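Jurkora Slots: pick-and-place episodes from a divided cardboard organizer
Data card and README, version 2, January 2024
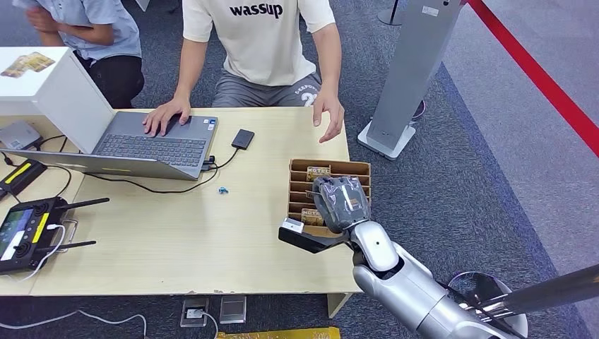
Can I train a policy with this set only, without other data?
You can, if your task is close to ours: small wrapped packages, a divided box, one arm. For other objects or other furniture we advise to use it together with a bigger set, and to keep part of your own recordings for testing.

What is in the set

The set has 353 episodes of one robot arm which takes small packages out of the slots of a cardboard organizer or puts them back. Every episode has the head camera video, the joint positions, the gripper opening and one short instruction in English, for example "take the package from the front slot". Video is stored at 30 frames per second. The joint values are stored at the same rate and are already aligned to the video, so please do not shift them again.

From these episodes, 239 were recorded in our lab at Fulel and the rest at public demonstrations. The public ones are harder. People stand near the table, there are cables and a laptop in view, and the light changes during the day. We kept all of this on purpose, and we did not crop the video.

How the episodes were recorded

An operator drives the arm and a second person writes the log. The operator starts from the rest position, waits for the log person to read the instruction aloud, and then makes the motion in one go. If the package falls, the operator does not pick it up with the gripper. He or she ends the episode and the log gets the label "drop".

Most operators needed one afternoon of practice before we kept their work. Practice episodes are not included. The operators were Su-bin Ha, Cyprian Tomaszewski and Lena Ziółkowski. Their styles are different: Cyprian is fast and closes the gripper late, Lena stops a little above each slot. The field operator_id is there so you can balance this.

Labels

outcome: success, drop, wrong_slot or aborted
slot_row: counted from the front of the organizer, starting at 0
site: lab or public
operator_id: a, b or c
notes: free text, sometimes in Polish

The outcome was marked by the log person at the table and later checked by Aniela Kaczorowski from the video. When the two did not agree, the video decision was taken. Failed episodes are in the same folder as the good ones – filter by outcome if you do not want them.

Splits

The test split has 103 episodes, all others are for training. No recording session appears in both. We do not give a validation split; please cut it from training by session and not by single episode, or your numbers will look too good.

Known problems

The gripper opening is noisy when the fingers are almost closed. We did not smooth it.
In some public episodes the arm hides the front slots for a moment before the grasp.
Upper slots are used less often than the front ones.
Version 1 from July had wrong slot_row values in the public part. If you still have it, please delete it and download again.

People in the video

Persons at the table agreed to be recorded. Faces of visitors are blurred where they came into view. If you find one we missed, write to Przemysław Bednarek with the episode number and we will replace the file. Please do not use the set to identify anybody.

Loading

The reader script is in tools/bireo_reader.py and needs only numpy and a video decoder. Call open_episode with the folder path. Timestamps are in seconds from the episode start – older scripts from the Wróbel project expect milliseconds and will fail without a message.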